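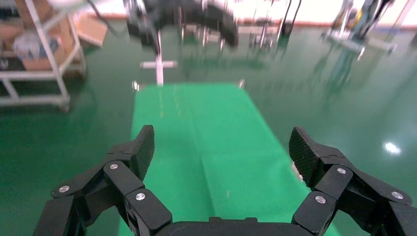 Linard Roll-Out Floor Mat, Green: Review After One Winter

Reviewed by Elsie Rowbotham

Score: 3 out of 5

Specification as bought

Length: 121 cm
Thickness: 2 mm
Color: green (a gray version is listed)
Hardware: small metal corner clips
Price band: low to middle

What it is for

Linard sells this as a general-purpose surface protector for hard floors. It is thin, rectangular and light enough to carry under one arm. I wanted something to put down over a green floor that marks easily, and I had already tried the Plellau foam tiles, which separate at the joints as soon as a chair is dragged over them. A one-piece mat avoids that problem.

Color

The green is bright. On a floor that is also green, the mat still reads as a lighter and more saturated shade, so its outline is easy to find. Buyers hoping for a close match to an existing green floor should order a sample first. The listing photograph makes the color look duller than it is.

The center line

A faint straight line runs lengthwise down the middle and divides the mat into a left and a right half. Mine was delivered folded once along its length and then rolled. I left it flat under books for 9 days and the line did not go away. It cannot be felt through a shoe. With a fingernail it can. For most uses it is cosmetic, and I have found it handy as a reference when lining things up. Anyone who needs a perfectly plain surface should look at the Alaoui mat, which ships on a tube and costs more.

Corner clips

The two small silver clips at the far corners are the best part of the design. They add a little weight where a thin mat tends to curl, and they come off without tools. They catch the light, so they are hard to lose. The finish has held up. My one complaint is that the inside edge of each clip is slightly sharp and should be filed before the mat is used around children.

Surface wear

Faint pale streaks show near one end. Soapy water made no difference to them, and neither did a melamine sponge. Abdelghani El-Sayed, who has the same mat in his workshop, reports similar marks on his and puts them down to furniture feet. I have not tested that. The streaks show more under low side light than under a ceiling lamp.

Grip and flatness

On a clean, dry floor the mat stays put under normal foot traffic. On a dusty floor it slides. Sweep first. It lay flat by the second evening in a heated room; in January, in an unheated one, it took the rest of the week.

Compared with the Embridge

The Embridge is thicker, quieter underfoot and noticeably heavier. It has no clips and its corners lift. If the mat will stay in one place all year, the Embridge is the better purchase. If it has to be rolled up and put away, I would take the Linard.

Deductions: one point for the center line, one for the streaks.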